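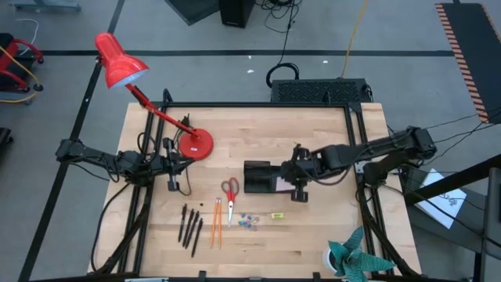 Tidying a desk with the Vurnanum two-arm kit

We have had the Vurnanum on trial in the workshop since July. These tips should help if you are thinking of hiring or buying one.

Lay small things out in a row before you start. Pens, pencils and scissors are easier for the grippers to pick up with a finger's width between them.

Point scissor blades towards you, handles towards the arms.

Push pins are slow work. Ewan Whitelaw gave up on them and now drops them in a tub by hand.

A light pen pot slides when a gripper presses on it. Put a scrap of non-slip matting underneath, or choose a heavier pot.

Keep lamps and plants at the corners, and check that the lamp flex can't catch on an arm.

Clamp the rails to the tabletop and tighten them again after 4 hours' use.

Spare finger pads cost £91 a set from Danemum. Ours needed changing after 4,000 grips. The pads are fiddly to fit, so have the small hex key to hand.

Tested by Jade Lockwood, 14/02/2021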